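Perguntas frequentes sobre o nosso comparativo de garras para recolha em caixa

Última revisão: 22/02/2025

Esta página existe porque recebemos sempre as mesmas perguntas, quase todas por correio eletrónico e quase todas de pessoas que acabaram de sair de uma demonstração comercial. Quem responde é quem fez os ensaios. Se procura uma tabela com um vencedor, não a temos, e desconfiamos de quem a tem.

O que é que estão a comparar, afinal?

Duas garras, a Clirkumer e a Kaewkla, montadas à vez no mesmo braço e postas a tirar objetos variados de uma caixa. A Clirkumer trabalha por vácuo com um dedo auxiliar. A Kaewkla é mecânica, de dois dedos, com curso ajustável. O controlador de planeamento é o Datex nos dois casos. Não mudamos de controlador a meio, por mais que nos peçam.

Quem paga isto?

A Droltmont, que nos emprega e que tem de decidir o que comprar. Os fabricantes emprestaram uma garra cada um e não viram os resultados antes de nós. Um deles pediu para ver. Dissemos que não.

Porque não usam os objetos recomendados pelos fabricantes?

Porque os fabricantes recomendam caixinhas de cartão com faces lisas. Qualquer ventosa decente levanta uma caixinha de cartão com faces lisas. As nossas linhas recebem peças tortas, coisas moles, sacos, cilindros que rebolam e plásticos que a câmara de profundidade não sabe ler. Escolhemos o recheio da caixa a pensar nisso, e a Viktória Veres acrescenta peças novas quando acha que as garras andam a ter vida fácil.

A taxa de sucesso anunciada é verdadeira?

Provavelmente é, nas condições em que a mediram. O problema está no que se chama sucesso. Há quem conte como boa uma recolha em que o objeto sobe uns centímetros e volta a cair. Para nós só conta se o objeto chegar ao destino e for largado onde devia. Com esta regra, em 80 tentativas, a Clirkumer completou 54. O folheto sugeria outra coisa.

E a Kaewkla?

Ainda não publicamos o número dela. A primeira série foi feita com a pressão mal regulada, erro nosso, e vamos repeti-la em maio. Publicar agora seria injusto para a Kaewkla, ou demasiado simpático, não sabemos.

Que braço utilizam?

Um KUKA, maior do que a tarefa exige. Já nos disseram que isto falseia o teste, porque um braço pesado disfarça as vibrações que um braço leve mostraria. É uma crítica justa. Se a sua célula vai ter um braço leve, não leia os nossos resultados como se fossem seus. O que o braço grande nos dá é repetibilidade, e sem ela não sabemos se a culpa da falha é da garra ou do resto.

Os cabos e as mangueiras interferem?

Interferem mais do que qualquer ficha técnica admite. O feixe que alimenta a garra faz uma volta larga por baixo do punho, e essa volta anda por cima da caixa, ao lado dos dedos, exatamente na zona que a câmara precisa de ver. O modelo geométrico que o fornecedor entrega para o planeamento traz a garra limpa, sem uma única mangueira. 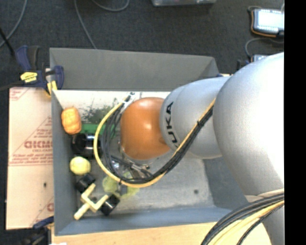 O Iñaki Urquijo passou boa parte do inverno a afinar o comprimento dessa volta. Curta demais, puxa quando o punho roda. Comprida demais, roça na parede da caixa ou arrasta objetos leves. Acabámos por limitar a rotação do último eixo no Datex, o que resolve o roçar e retira ao planeador algumas das melhores orientações de aproximação. Ficámos com um compromisso de que não gostamos muito.

Não há uma solução comercial para isso?

Há várias, e experimentámos uma calha flexível. Acrescentou volume no pior sítio possível e dificultou a troca de garra. Voltámos às abraçadeiras de plástico, que são feias e baratas. Se alguém tiver uma solução testada dentro de uma caixa funda - testada, não desenhada - gostávamos de a ver.

Porque é que a caixa está presa com grampos?

Uma caixa solta desloca-se quando um dedo toca na parede, e a partir daí todas as coordenadas estão erradas. Na linha real a caixa vai assentar num batente, por isso fixá-la não nos parece batota. Convém é saber que as demonstrações com caixas soltas costumam parar antes de alguém lhes tocar.

Os grampos não estorvam?

Estorvam um pouco. Ocupam espaço junto à borda, e o planeador tem de os conhecer como obstáculos. Numa das primeiras sessões ninguém os tinha declarado. O Tibor Vass carregou no botão de paragem a tempo, e desde então a lista de obstáculos é lida em voz alta antes de cada série. Parece ridículo. Continuamos a fazê-lo.

Que objetos dão mais problemas?

Os translúcidos, de longe. A câmara de profundidade devolve buracos ou inventa uma superfície no fundo da caixa, e a garra vai com toda a confiança para o sítio errado. Depois vêm os pretos e brilhantes, sobretudo os cilindros, porque o reflexo muda com a posição do braço. As formas bifurcadas também são traiçoeiras para o vácuo: há pouca área plana e a ventosa fica metade no ar.

As bolas, de que toda a gente tem medo, correm melhor do que se pensa quando não estão encostadas à parede. Encostadas, são uma lotaria.

Então o problema é da câmara e não da garra?

Muitas vezes é. É essa a nossa principal reserva em relação aos comparativos de garras, incluindo este. Quando uma recolha falha, o relatório automático do Datex atribui a falha à garra, porque foi a garra que ficou vazia. O Tamás Tóth revê os registos à mão e reclassifica. Dá trabalho e tem uma parte de opinião, por isso uma segunda pessoa, normalmente a Erzsébet Erdős, revê os mesmos casos sem ver a classificação dele. Quando discordam, o caso fica marcado como duvidoso e não entra em nenhuma das colunas.

Porque não trocam a câmara?

Vamos trocar, depois de fechada a comparação das garras. Mudar duas coisas ao mesmo tempo dá relatórios bonitos e inúteis.

Quanto tempo demora trocar de garra?

O fabricante do engate rápido fala em segundos. Trocar o engate, sim. Depois é preciso voltar a passar as mangueiras, verificar fugas, carregar a massa e o centro de gravidade da ferramenta e confirmar o ponto central. No nosso caso, conte com uma manhã se quiser poder confiar nos números da tarde.

A aprendizagem automática melhora os resultados?

O módulo de aprendizagem do Datex melhorou a escolha do ponto de pega em objetos que já tinha visto. Nos objetos novos não encontrámos diferença que resistisse a uma segunda série. Disseram-nos que precisávamos de mais dados. Pode ser. Dizem isso sempre, e a licença é paga ao mês.

Repõem os objetos sempre da mesma maneira?

Não, e é de propósito. Despejamos o conteúdo e deixamo-lo ficar como cair. Acontece juntar-se quase tudo de um lado, e já nos sugeriram espalhá-lo melhor. Na linha ninguém vai espalhar nada. A única regra é que as duas garras façam o mesmo número de despejos, 10 por série, e que nenhum seja anulado por ter corrido mal.

Posso enviar as minhas peças para teste?

Pode, desde que aceite que publiquemos o resultado, seja ele qual for. Das empresas que nos contactaram até agora, 2 aceitaram a condição. As outras deixaram de responder.

Posso assistir a um ensaio?

Pode, com marcação e atrás da barreira. Aviso que é monótono. Quem vem à espera de velocidade fica desiludido, porque trabalhamos com o braço a velocidade reduzida enquanto não tivermos resolvido a questão das mangueiras.

Recomendam a Clirkumer?

Para caixas de cartão, sim, mas para isso também servem garras mais baratas. Para material misturado, ainda não. A taxa que medimos obrigaria a ter uma pessoa ao lado da célula, e nesse caso as contas que nos apresentaram deixam de fechar.

Publicam os dados em bruto?

Os registos de cada tentativa, incluindo as reclassificações e os casos duvidosos, são enviados a quem os pedir. Os modelos geométricos não, porque pertencem aos fabricantes. A nossa versão do modelo da Clirkumer, com as mangueiras incluídas, foi oferecida ao fornecedor. Ainda não tivemos resposta.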